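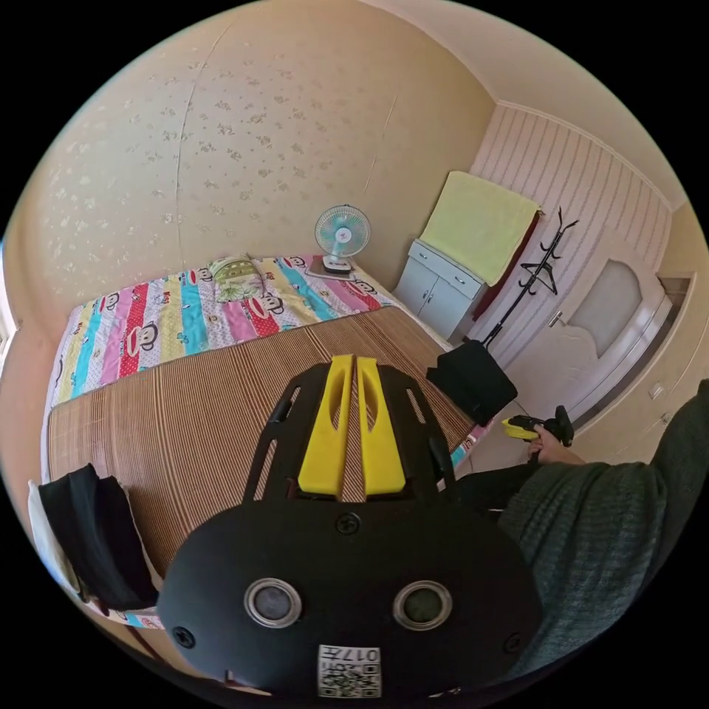 Arell sells woven sleeping mats, plain cotton sheets and a short list of things that go with them, from a shop and stockroom in Caldale. We started because we were tired of being told that a hot bedroom needs an expensive answer. A brown woven mat laid over most of the bed, the striped sheet with the monkey faces left showing along the wall, a small pillow, a little electric fan near the far corner of the bed. People have slept through hot weather on less than that for a very long time, and we've yet to see a gel layer or a "climate fiber" that made us want to throw the mat out.

We should say early on that we don't think a mat will change your life. It won't fix your back, and it won't make you a morning person. If you have bought bedding in the last few years you've probably read claims like that, and you may have come here expecting a few more. We write our product pages ourselves and we take out anything we can't stand behind, so they come out short.

What we think a mat does

A woven mat is firm and smooth, and it doesn't wrap itself around you the way a soft mattress topper does. Most people who like them say they feel less sticky at night. Some people try one and hate it. They say it is too hard, or that it creaks, or that it leaves lines on their arms (it does, and they fade). We used to argue with those customers. Now we take the mat back.

Does it lower the temperature of your bed? We don't know by how much, if at all, and we'd be suspicious of anyone who gave you a figure without telling you about the room, the weather and the person lying there. We have been sent test results by suppliers more than once. When we asked how the tests were done, the replies got vague, so the results stayed off the site.

How we got here

The first stock was a single delivery of 1000 mats, far too many for a shop of our size. We had been talked into the quantity by a unit price that looked wonderful on paper. They filled the stockroom and then the hallway, and we sold the last of them well after we'd stopped enjoying the sight of them. Quite a few had loose borders. We had checked the top mat in each bundle and assumed the rest would match.

After that we changed supplier. Nearly all of our mats now come from Nilsuwan, a small weaving business that was willing to sell us modest amounts and didn't mind being asked the same question three times. We order twice a year, with the bigger order going in each January so it's here before the warm months. Every mat gets unrolled on a bed in the back of the shop and looked at on both faces. It's slow work and there is no clever system behind it.

We have been asked to open a second shop. We looked at the numbers and didn't believe them.

What we sell

Mats, in 4 sizes. We tried a fifth for a season, and it fell between two of the others and confused everybody, including us.

Cotton sheets, fitted and flat. Plain colors mostly, plus whatever loud children's prints we can find that don't wash out to gray. Stripes, dots and cartoon animals outsell our tasteful beige by a wide margin, and we've stopped being surprised. Adults buy them too.

Small pillows. A full-size pillow is fine on a mat, but plenty of people want something flatter in summer.

The Triver roll, a cotton tie with a cloth sleeve for putting a mat away over winter. It's our own product, and we were doubtful about it because a length of string does much the same job. It does keep dust off better than string. If you have string and a clean closet, you can probably skip it.

We don't sell fans, though we get asked. Any small one that runs quietly will do, and the hardware store will give you a better price than we could.

Questions we get in the shop

On top of the sheet or underneath? On top. Under the sheet, you lose most of what you bought the mat for. You also don't need to cover every inch. On a bed pushed against the wall, we'd put the mat where people lie and let the sheet show beyond it. If a strip of wild pattern down one side bothers you, tuck it under.

Is it bamboo or straw? Depends on the mat, and the label on each one tells you. The two can look a lot alike once they're woven fine and made up in light brown, and we have seen sellers take advantage of that. Ask before you pay, wherever you're shopping. If the answer is "natural material," ask again.

Will it slide? A bit, especially on a slick sheet. Clips sold for this purpose tend to chew the border, so we don't stock them. Pull it straight in the morning when you make the bed.

How do I clean it? Wipe along the weave with a damp cloth, then stand it up until it's dry all the way through. No soaking and no washing machine. Please don't roll it damp, whatever a video told you. Most of the ruined mats we see were put away before they had dried.

How long will it last? We can't promise you a number of years. One kept flat on a bed and used by one adult has a far easier time of it than one that gets dragged to the floor for forts.

Making up the bed

Since so many of the calls we get are about setup, we may as well put our way of doing it on this page.

Clear the bed first. Folded clothes, a bag, a spare cloth — whatever has landed along the side goes somewhere else, or it ends up under the mat and you'll feel it at night. Put the sheet or thin quilt on and pull it flat, with extra attention to the end near the wall where creases collect. Unroll the mat from the foot of the bed toward the head. Check that the borders sit flat and nothing is folded under. Pillow last, up by the wall.

If the mat has just come out of storage, it may want to curl. Lay it face down for a few hours. Some people put books on the corners, and we've tried it both ways without seeing much difference.

On a bed with a wooden frame that stands higher than the mattress, measure inside the frame before you order. Outside measurements are behind most of our exchanges.
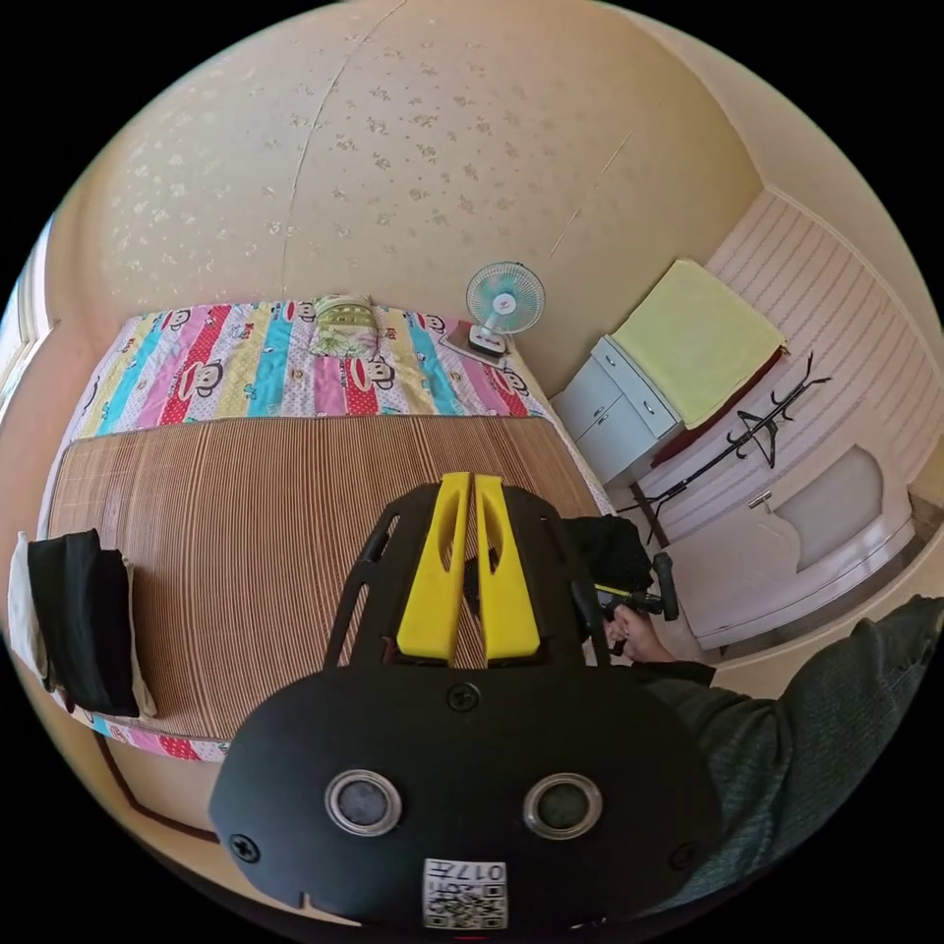

Returns

You can sleep on a mat for 2 weeks and still bring it back, as long as it isn't stained or cracked. We know some people will use that as a free loan for a heat wave. A few have. It hasn't cost us enough to make us write stricter rules for everyone else.

Sheets and pillows have to be unopened. The Triver roll can come back any time, and we'll try not to say we told you so.

About the reviews

You won't find star ratings here. We had them for a while and took them down after noticing how many arrived within a day of delivery, in weather when no one would need a mat. A review like that tells you about the box. If you want an opinion, come in and ask one of us, or ask a relative who grew up sleeping on one. They'll be less polite than our old reviews and more use to you.

We also don't pay for mentions. If you read somewhere that Arell makes the best summer mat in the country, it didn't come from us, and we would like to know what the writer compared it with.

Where to find us

The shop is in Caldale, at the back of the yard behind the old bus depot. The sign is small and we have been meaning to replace it. There's a bed made up near the door, so take your shoes off and lie down on it for as long as you like. Orders over the phone are fine. Mats ship rolled in cardboard, and if yours arrives with a crushed end, send us a note before you unroll it and we'll arrange a replacement.

The shop closes for stocktaking on 6th October and opens again the next morning. We'll be counting a stockroom that can hold 2000 mats and, these days, never does.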